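Why Did the Robot Drop the Hose?
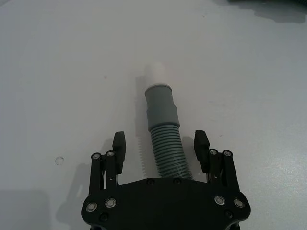

A robot's gripper, open, with a ribbed drain hose between its two fingertip pads.

A gripper is the part of a robot that does the job of a hand. The gripper in this explainer has two fingers. Each finger is made of black bars joined by pivots, and each ends in a block called a pad. When the fingers close, the pads press on the object from both sides.

The job
At the Stiltska workshop, a robot picks up drain hoses from a white table and puts them in a rack. A drain hose carries waste water out of a washing machine. It has a ribbed part, which bends, and a grey plastic cuff, which does not. The cuff is smooth and wider than the end piece. At the far end is a short white end piece.

The fault
In November the robot was tested on 400 hoses. It lifted 345 of them correctly. The rest were dropped or were never lifted at all. The robot gave no warning. Its arm moved to the rack each time, opened its fingers and went back for the next hose, even if it had been carrying nothing.

This is called a silent fault. A silent fault is one that the machine does not report. It can go on for a long time, and other machines further down the line may carry on working with parts that are missing.

Finding the cause
The engineer, Horațiu Stanciu, looked at the pictures from the small camera near the gripper. He found two causes.

1. The curve. A ribbed hose does not always lie straight. If it bends to the right, it lies nearer to the right pad than to the left one. The right pad then touches first and pushes the hose sideways before the left pad arrives. Sometimes the hose rolled out of the gap.

2. The shadow. The robot's program looked for rows of stripes to find the hose. Ribs make stripes, but so does the shadow of the ribs. On a pale table the shadow has a fringe like the teeth of a comb. In some pictures the program measured the hose and its shadow as one wide object, and put the middle in the wrong place.

The repair
A second lamp was fitted on the other side of the table to make the shadow fainter. The program was changed so that the gripper lines itself up with the part of the hose between the pads, and not with the middle of the whole hose.

A check was also added. After closing, the robot measures the gap between its pads. If the gap is too small, there is no hose in it. The arm stops and a yellow light comes on. In the next test of 100 hoses, the light came on twice, and both times the gripper was empty.

Safety
A dropped hose is light. A robot arm is heavy and does not know that a person is reaching for something on the table. The rule at Stiltska is that a dropped part stays where it is until the arm has been switched off with the red stop button.

Words to know
Cuff: a short, wide tube that joins a hose to something else.
Pivot: a point that a part turns around.
Silent fault: a fault the machine does not report.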